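How to Wash a Printed Sweatshirt Without Cracking the Print

By Arben Mujić
Updated 11/22/23

Most prints fail from heat and rubbing. Both are easy to cut down on with an ordinary washer. The steps are the same for screen prints and heat-pressed logos. Embroidery is tougher and can go in with your regular load.

What you need

Mild liquid detergent
A soft sponge or cloth
White vinegar (optional)
A drying rack or a flat towel

Step 1. Check the label

If the label gives a lower temperature than the one here, follow the label. A new black or red sweatshirt should go through its first two washes alone or with other dark clothes.

Step 2. Treat stains first

Turn up the stained area and dab it with a little detergent and cold water. Work from the outside of the stain toward the middle. Use the soft side of the sponge and stay off the print itself. If the stain is on the print, press a damp cloth on it for a minute, lift, and repeat. Scouring pads will take the ink off.

Step 3. Turn it inside out

Close any zippers and tie drawstrings in a loose bow. Pull the sleeves all the way through so the cuffs get clean.

Step 4. Wash cold

Choose the gentle cycle and the lowest spin. Leave out towels and jeans, which rub hard against fleece. Use half the detergent you would for a full load. Skip fabric softener. A splash of vinegar in the softener drawer helps with smells in gym clothes.

Step 5. Dry it slowly

Shake the sweatshirt out, pull the seams straight and lay it on the rack, still inside out. Heavy cotton can take a full day. If you have to use a dryer, set it to no heat and take the sweatshirt out slightly damp.

Step 6. Iron only if you must

Iron from the inside on low, with a thin cotton cloth under the print so it doesn't stick to the board.

If the print is already cracked

Small cracks can't be washed out. Lay baking paper over the print and press with a warm iron for six seconds, then let it cool before peeling the paper off. Vinyl lettering sometimes settles back down this way. Old screen print usually won't.

Large back prints crack first across the shoulders, where the fabric stretches when you reach forward. Fold the sweatshirt with the print flat and facing in, and don't leave it on a thin wire hanger. 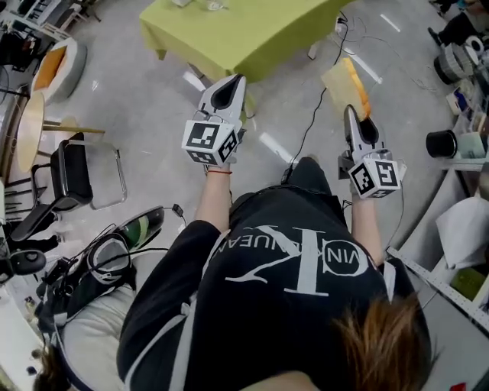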